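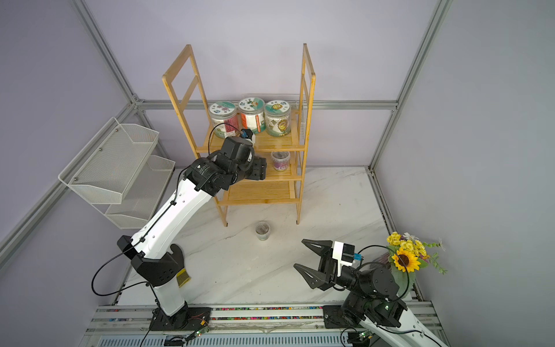
Gripper trial, second round
3/9/23

Two sets of fingers are left in the running for the shelf cell, and I wouldn't sign for either yet. Lidier says theirs will take any clear jar we own. Over 269 picks it dropped 14, nearly all of them short ones. The Oston set dropped 11 and was slower every time.
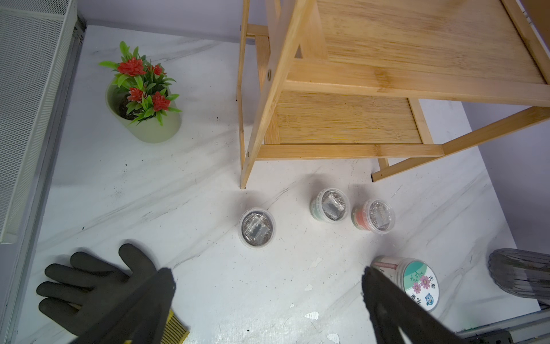 Wrist view: small tubs on the floor, bamboo shelf behind.

Svenja Vogler thinks the wrist camera matters more than the fingers do. She may be right — clear plastic on white marble pattern is a hard thing to find an edge on, and the Henier controller does odd things when it can't. Their answer is a firmware update in April. We have heard that before. 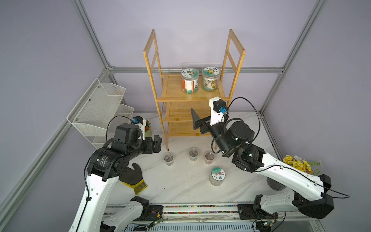 Both arms at the shelf, cups and one jar in front.

Before anyone orders, I want the same jars, the same shelf and the same operator for both sets. Round one had none of that, so please stop quoting it. Logs are under job 3233. Send complaints to Lynch, second floor.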